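Medrano Toolbox Set

Version notes, September

A small collection of pictures and notes on toolboxes and what people keep in them. The set has 3332 pictures and 306 note files, one note file per box.

Maintained by Sheyla Espinoza. Labels checked by Crescencio Quezada.

Contents

boxes/ - lidded boxes, open and closed
tools/ - screwdrivers, sockets, pliers, wrenches
notes/ - plain text, one tool per line

Naming

Use the everyday name for a tool. Write "screwdriver" even if the tip is hidden. If the handles overlap and you can't tell the tools apart, write "gripped tool" and move on.

A socket rack gets one line - don't list each socket.

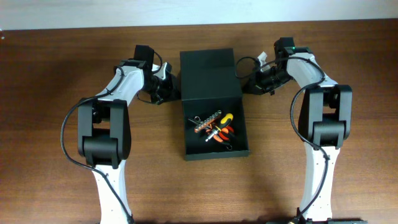

Boxes with a hinged lid are tagged "lid-up" or "lid-down". Removable trays get their own note file, named after the box with -tray added.

Send corrections to Crescencio before the next version.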